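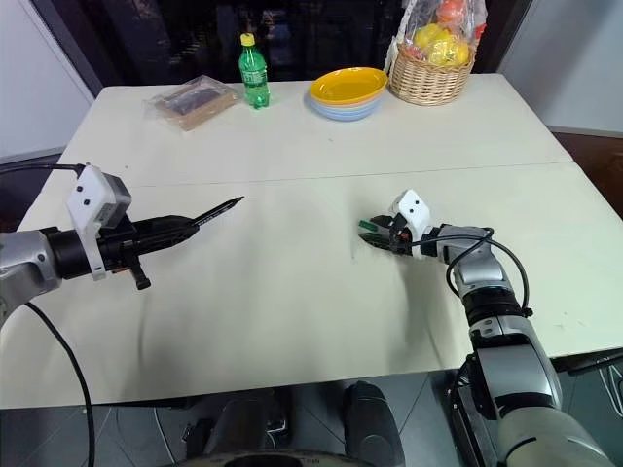

Posted by the workroom coordinator, Handosside
2 min read

Handosside is looking for a part-time table assistant for the Grundenwood workroom, starting in November. The job is setting out everyday goods on large pale tables and putting them away again: bowls and dishes, bottles, wrapped packages, fruit baskets in film, pens and other desk things. Each item has a number on our list, and the list now runs to 700.

Shifts are 3 hours, mornings only, starting at 9 a.m. You will work from a printed sheet that says what goes on the table and what comes off.
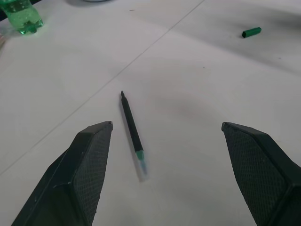 Small items take the most care — pens go back in the drawer with their caps on, and anything missing is written on the sheet before you leave. Dishes are stacked by size and carried in short stacks.

You should be able to stand for most of a shift and read small labels. No experience needed. We have two openings.

To apply, send a short note with the mornings you can work to the Handosside front desk. Please don't send a photo.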